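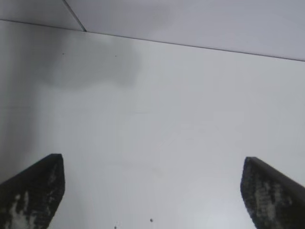 Sarita Pandey asked whether the panels have to be wiped down before the seam gets closed up, or if it can wait till the end. Before. Always before. Dust gets in the joint and then you're picking it out with a toothpick.

4. Closing the seam between panels (Durar set, light gray)

Read all of section 4 first, it goes quick once you start.

You need: soft cloth, bowl of water with a drop of dish soap, the 5 mm key from the small bag, pencil, the tube of filler marked Dunari. Gloves if your hands get dry.

4.1 Clear both panels. Nothing left on the big one, not even the key.

4.2 Wipe the big panel, long strokes, away from the seam. Then the second panel. Dry with the other side of the cloth.

NOTE: No scrub pads. The finish is matte and a rubbed spot goes shiny. Doesn't come back.

4.3 Run a fingertip along the seam, one end to the other. You want it even. If one side sits higher, mark the spot lightly with pencil.

4.4 High spot? Loosen the two screws nearest the mark, half a turn. Press down with a flat hand. Tighten again. Check agian with the fingertip.

4.5 Seam wider at one end: go back to 3.6, the bracket is on crooked. Don't try to hide it with filler.

CAUTION: Do not force the key. The inserts strip easy and a stripped insert means a new panel. Order from Flastley, part 73, allow time for shipping.

4.6 Cut the filler tip small. Smaller than you think. Start at the left end and pull toward you, slow, no stopping in the middle if you can help it.

4.7 Wipe off the extra right away with a damp cloth. Once along the seam, then rinse the cloth, then once more.

4.8 Leave it alone for 80 minutes. No leaning, no coffee cups. In a cold room give it overnight.

NOTE: Filler dries a shade lighter than it looks in the tube. Normal. Leave it a full day before you decide the color is off.

4.9 Rub off leftover pencil marks with a white eraser. Pink ones smear.

CAUTION: Filler is slippery on a hard floor. Wipe up drips before you walk around.

Older Mussa sets: same steps but skip 4.4, those panels clip in and theres no screw to loosen. If a Mussa panel sits high, pull it off and clip it back on.

Leftover filler keeps if the cap is tight. Store upright. Go on to section 5, edge trim.

Last revised April 9, 2021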